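Rules for Robots That Work Near People

Robots have rules, just as drivers and cooks do. Some of the rules are for the robot. Most of them are for the people who build it, switch it on and stand next to it. This page looks at the rules for one kind of robot: a robot with arms that does jobs at a table, such as wiping up a mess.

Who writes the rules?

Rules for machines come in two main sorts. A law is made by a government, and everyone has to follow it. A standard is written by a group of experts who agree on a safe way to do something. Standards are often long and full of numbers. A workplace then writes its own short list of house rules, so that the people there know what to do each day.

Rule 1: Start with a clear table

A robot's gripper is its hand. Many grippers have only two fingers, which open and close like a pair of tongs. They do not feel things the way your fingers do. If a pen or a cup is left in the way, the gripper may bump it or squash it. Before a wiping job, people move away anything the robot does not need. The cloth stays, and so does the mess.
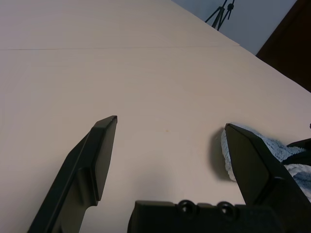

The gripper's two fingers, with a towel beside the one on the right.

Rule 2: Keep your hands out of the gap

The space between two gripper fingers is called a pinch point. A pinch point is any place where two parts can close on you. Doors have them too, near the hinges. Elbow joints on a robot arm can also pinch.

The rule is simple. When the robot is switched on, hands stay away from the gripper and the joints. If something has to be moved, ask the operator to stop the robot first.

Rule 3: Know how far the arm can reach

An arm that looks folded up can stretch out a long way. The area it can get to is called its reach. People who work with robots often put coloured tape on the floor. Tape can show where a table goes, where a robot should stand or where visitors must stop. It means different things in different rooms, so always ask before you step over it.

Rule 4: Look after the cables

Robots use cables for power and for sending signals. A cable on the floor can trip someone. A cable on an arm can get caught or pulled when the arm turns. Good practice is to check both kinds before work begins, and to walk around floor cables, never over them in a hurry.

Rule 5: Slow is safe

A robot working near people should move slowly. A slow arm gives a person time to step back, and it does less harm if it bumps into something. The operator should also have a stop button close by. On many machines it is big, red and easy to hit with a flat hand. Anyone who sees a problem is allowed to call out "Stop!" - even a visitor, and even if they turn out to be wrong. 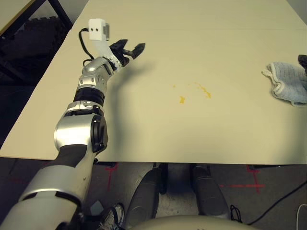
Words to know

Gripper: the part of a robot that holds things.
Joint: a place where a robot arm can bend or turn.
Operator: the person in charge of a robot while it is working.
Pinch point: a gap that can close on fingers, hair or clothing.
Standard: a written set of steps or limits that experts have agreed on.

Try it at home

Sit at a table and keep your bottom on the chair. Ask an adult to help you mark the farthest places you can touch with a strip of paper or some masking tape. The shape you get is your own reach. Now hold a wooden spoon and try again. A robot's reach grows in the same way when it picks up a tool, and the people around it have to allow for that.

Written by Rocío Robles for the Plenditz children's science pages. Last checked Thursday, June 10, 2021.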